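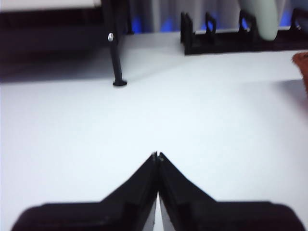

Figure 2. White tabletop, Sorngate kitchen.

4. Bread and the shared table

4.1 Where bread is kept

The nine households in the study all ate bread at home, and all of them kept it in more than one place. This was easy to miss in the first round of visits. When asked where the bread was, people named the cupboard or the freezer. When they were asked to put out a meal as they normally would, bread also came from the counter, from a bag hung behind a door, and in one Haro household from the top of the refrigerator. The answer people gave was the storage place. The places they used were closer to the table.

Ersoy and Aguirre treat this as a difference between stock and supply. Stock is bread that has been bought and put away. Supply is bread that anyone in the household may take without asking. We keep their terms here, although our households moved bread between the two more often than theirs did. A loaf might be stock in the morning, supply by lunch, and stock again at night, when somebody tied the bag and put it back.

Rolls behaved differently from loaves. A cut loaf needs a board and a knife, and whoever cuts it tends to stay in charge of it. A roll can be picked up and eaten by one person with no tools. In the interviews, rolls were described as bread for children, bread for guests, and bread for people who come home late. Trí Tạ, whose household shares a kitchen with his brother's family, put it this way: "If it is a roll, you take it. If it is a loaf, you look to see who is cutting."

4.2 Open containers

The most common way of marking bread as supply was to put it in something open. Plates, bowls, and baskets were all used for this. A lid, or even a folded cloth, was enough to change how people read the container. Several participants said they would not open a covered dish in a kitchen that was not their own, but would take a roll from a basket without thinking about it.

Baskets had a further advantage that came up only when we asked people to handle them. They are light, they can be lifted with one hand by the edge, and they can be passed along a table. The rim matters more than we expected. People held the basket by it, rested their fingers on it while talking, and used it to pull the basket toward them.
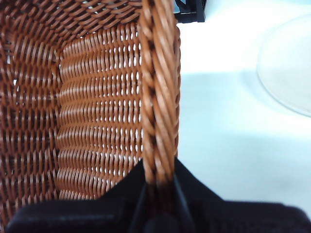
Figure 3. Woven basket seen from above at close range, showing the ribbed body and the braided rim.

Participants disagreed about whether a basket keeps bread well. Tonantzin Aguirre's earlier interviews in Galura recorded a widely held view that a basket lets bread "breathe," and our participants used the same word. What they meant by it varied. For some, it meant that the crust would not go soft. For others, it meant that the bread would dry out by evening and should be eaten first. Both groups were describing the same open weave and the same bread, and both used the word as praise. We take this to mean that keeping quality was a secondary concern. The basket was used for bread that was going to be eaten soon, and how well it would last was a question for the bag or the freezer.

Cleaning was the main complaint. Crumbs lodge between the strands, and a basket cannot be wiped down as quickly as a plate. Households solved this with a paper napkin, with a cloth, or by shaking the basket over the sink. Tín Lý, who cooks for a household of 11, had given up on baskets for weekday meals and brought them out only for visitors.

4.3 Position in the kitchen

Position was the second way of marking supply. Bread in the middle of the table belonged to the meal. Bread at the edge of the counter belonged to anyone passing. Bread near the sink or the drying dishes was harder to read, and it was the case on which members of the same household most often gave different answers. 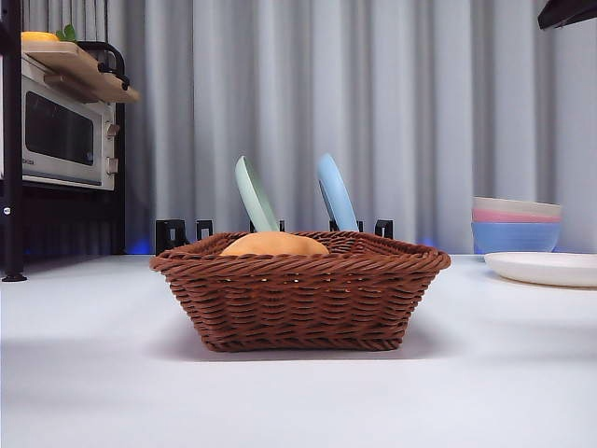 The difficulty seems to come from the fact that the area near the dishes is used for things in transit. Clean plates wait there to be put away and leftovers wait there to be wrapped. Bread left in the same area may be on its way out to the table or on its way back from it. Two participants said they would leave such bread alone until they had asked. Another two said they would eat it because it was probably going stale. Toàn Hứa gave both answers in a single interview, the first about his mother's kitchen and the second about his own.

These readings also shifted with the time of year. In January, when windows stayed shut and more meals were eaten at home, the Ông households left bread out for longer and moved it less. The center of the table stayed in use between meals, and the basket or bowl stayed with it. Participants described this as laziness - their word - but the effect was that more bread counted as supply for more of the day, and fewer people asked before taking it.

We did not weigh bread or keep records of waste, so nothing can be said about whether open containers lead to more of it being thrown away. Cengiz Ersoy has suggested that they do, on the grounds that a roll left out overnight is rarely put back with the others. Our participants mostly toasted it. The reuse of day-old bread is taken up in Section 5, together with the question of who in the household decides that a piece of bread is too old to serve.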